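Household tips for people who record chores with a hand-held gripper, from someone who has read too many cheerful guides to it.

## Before you start

- Do the chore once by hand, at your normal speed. If it takes you three tries to get soap out of the bottle, fix the bottle first.
- Pick one sink and stay there for a full batch. The Rumley notes say to switch rooms every few minutes for "variety." I tried it and mostly got variety in my mistakes.
- Wipe the counter dry between takes. A bottle that slides is a different job from one that stays put.

## While recording

- Squeeze slowly and let go fully. Half-open jaws at the end of a take make it hard to tell where the job stopped.
- Press a pump from straight above. Coming in at a slant tips the bottle, and then you have recorded a rescue.
- Don't redo a move in the middle of a take. Stop, put things back, start again.
- Stop after 66 takes. The Emcombe checklist asks for 137 in a sitting, and I would like to see the wrists of whoever wrote it.

## Afterward

Watch some of them back the same day. I kept 1642 takes from October before looking closely, and plenty were me hunting for the faucet handle. Bollovora's sorting tool passed nearly all of those – so much for automatic checking.

Label plainly: "press soap pump," "turn on water." Van Wijk's sheet has 4 separate words for picking something up, and I can't tell two of them apart.

Will any of this get a machine to wash up by itself? I have my doubts. Clean takes at least give it a fair chance, and they waste less soap. 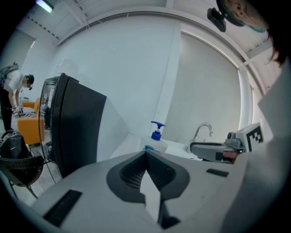
Should failed tries be thrown out?

Keep them in a separate folder, marked as failures. Some training methods can use them, but mixed in with the good takes they mostly teach bad habits.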